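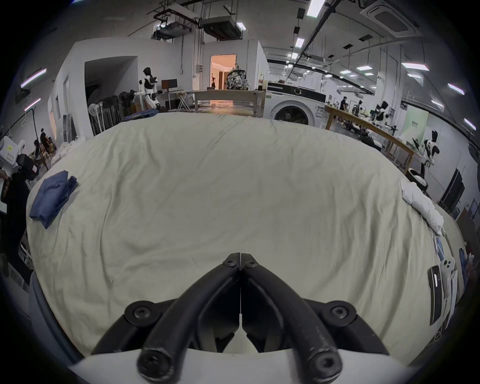
Comparing Hand-Held Grippers on Folding Tasks: Procedure for Bench Operators

Issued by the Manipulation Group, Skesgate Laboratory
Revised 2021-03-07
Procedure owner: Lucimara Coutinho

Purpose

This procedure sets out how two or more hand-held grippers are to be compared on cloth folding. It applies to the Zider and Gollance units and to any loan unit accepted for evaluation. It does not cover arm-mounted grippers, for which operators should consult the arm commissioning guide.

The comparison is intended to inform purchasing and the choice of fingertip pads. Results from this procedure should not be quoted as a measure of robot performance, as the operator's own wrist and shoulder contribute a good deal to each fold.

Before you begin

Cover the work surface with a single plain sheet and let it hang over the edges. A few creases are acceptable. Do not iron or tape the sheet, as a taut surface makes it harder to get a fingertip beneath a hem and will disadvantage the units with thicker pads.

Select the test garments from the standard set: denim, light cotton and towelling. Garments with loose threads or torn hems are to be withdrawn. Record the garment code in the session log before the first trial.

Charge both grippers fully and check the following:

1. The jaws open and close through their entire travel without catching.
2. All pivot screws are seated. Tighten by hand with the supplied key; do not use a powered driver.
3. The fingertips meet squarely when closed. If one tip rides over the other, set the unit aside and tag it for adjustment.
4. The pads are free of lint and adhesive residue. Wipe with a dry cloth only.

Pad wear affects grip on light cotton more than on denim. A worn pad may still be used, provided that both units in the comparison carry pads of similar age. Note the pad fitting date in the log.

Setting the aperture

Connect each unit to the Güneş controller software and open the calibration page. Close the jaws completely and press Zero. Open them to the stop and press Span. The raw reading should settle between 0 and 1,000 counts. A reading that drifts while the jaws are held still usually points to a loose cable, and the connector should be reseated before the calibration is repeated.

Repeat the closing movement 3 times. If the readings differ by more than 49 counts, the unit fails calibration and may not be used in the comparison.

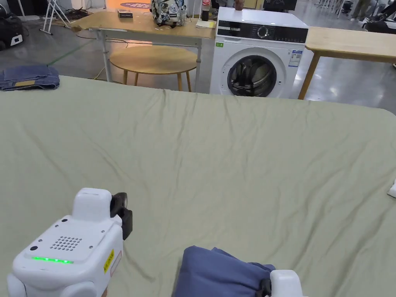 Once both units have passed, assign one to the left hand and one to the right. The assignment is exchanged at the midpoint of the session so that neither unit benefits from the operator's stronger hand. Left-handed operators follow the same rule.

Running the trials

Each comparison consists of 100 folds, divided evenly between the two hand assignments. A trial proceeds as follows:

1. Place the garment flat, with the collar or waistband towards the far side of the table.
2. Start the recording and hold both grippers still above the cloth until the software confirms that it has a position fix.
3. Pinch the near corners, lift and fold to the far edge. Release both jaws together.
4. Complete the side fold with one gripper while the other holds the cloth down.
5. Stop the recording and enter the outcome.

Outcomes are entered as Complete, Regrasp or Abandoned. A fold that needed a second pinch is always a Regrasp, even where the finished garment looks tidy. Operators in the February sessions applied this rule unevenly, and those results have been set aside.

Work at a steady pace. Hurried closing movements tend to bunch denim ahead of the fingertips – the most common cause of an abandoned trial with the Gollance unit – and the software will not flag them.
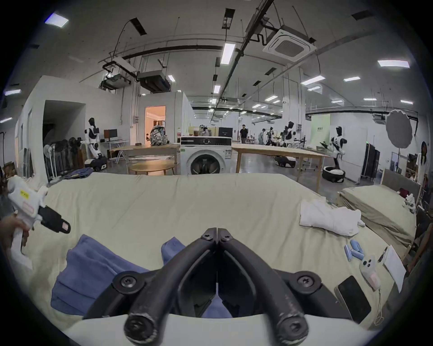 Towelling should be left until last. Its loops shed onto the pads, and any cotton trial performed afterwards will be affected. Where the order cannot be kept, wipe the pads and enter a comment against the next trial.

Operator comfort

Rest both arms between garment types. Grippers differ in how their weight is carried, and a unit that seems light at first may become tiring by the second half of a session. Complaints of soreness are to be written in the log in the operator's own words; they are treated as part of the result.

Reporting

Export the session file from the controller software and save it to the group drive under the unit name. The report should give the outcome totals for each garment and each hand assignment, followed by the operator's comments. Do not combine the hands into a single figure.

Units that failed calibration are listed separately, with the readings attached. Questions concerning the interpretation of borderline trials should be referred to Lucimara Coutinho before the report is filed.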